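Ditiron Publishes Practice Guide for Two-Armed Robots in Furnished Rooms

Ditiron has released a practice guide for teams that test two-armed robots on household chores. The text covers floor layout, cable routing, cloth handling and stop procedures, and it runs to 17 clauses. It was posted on November's testing page on 19th November and takes effect next July.
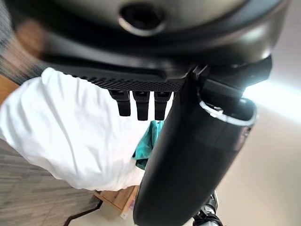 2 min read

The guide applies to robots with multi-fingered hands that work with sheets, towels and clothing in rooms set up like homes. Earlier house rules at the company dealt mostly with fenced cells, where people stay outside while the arms move. Clause 4 now requires one named person to hold the stop control for as long as the arms have power. That person may not carry out any other task.

A draft went out for comment in the summer. Ditiron says it received 306 comments, most of them on how close people may stand and on who is allowed to restart a robot after a stop. 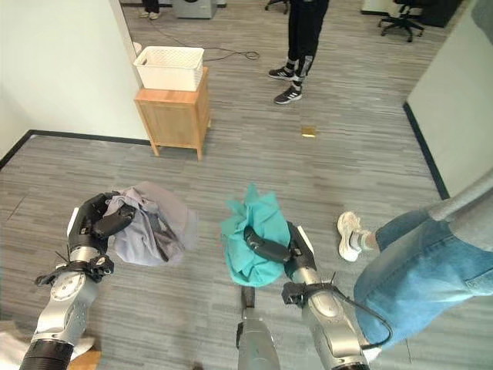
Standing distance remains the most disputed part of the text. Skirnosard, which runs test rooms of its own, asked for a fixed line on the floor that no one crosses. The final version lets each site set its own limit in a written risk assessment, which must name everyone allowed inside it. A sneaker planted on the carpet just past a robot's hand, while that hand is closed on a cloth, is the kind of position the assessment has to cover. Clause 9 deals with trip hazards and calls for thin cables to be taped down or moved to the wall before a run begins.

Cloth gets a section to itself. Loose fabric can hide the fingertips from a wrist camera and can work its way into a joint, so the guide asks for a check of the hand after every session. Any thread or lint found must be removed with the power off and noted in the log.

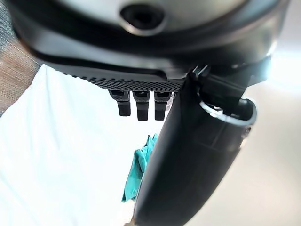 Teal cloth on white fabric, partly hidden behind a robot finger.

Hands must also have a full inspection every 3000 grasps, or sooner if a finger fails to open on command. Zullau, a supplier of replacement finger parts, had argued for an interval based on hours. The final text allows this only where a site has no way to log grasps.

Sites have until July to bring their paperwork into line. Those already working under the old house rules may keep their current room layouts for 2 years, provided the stop control and cable clauses are met from the first day.
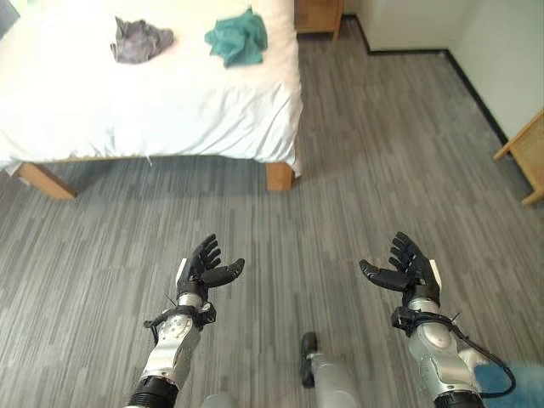
What Comes Next

A second part, on robots that move between rooms, is being drafted with Yalçınkaya. Ditiron has not given a date for it. Comments on the published text can still be sent in and will be held for the first revision.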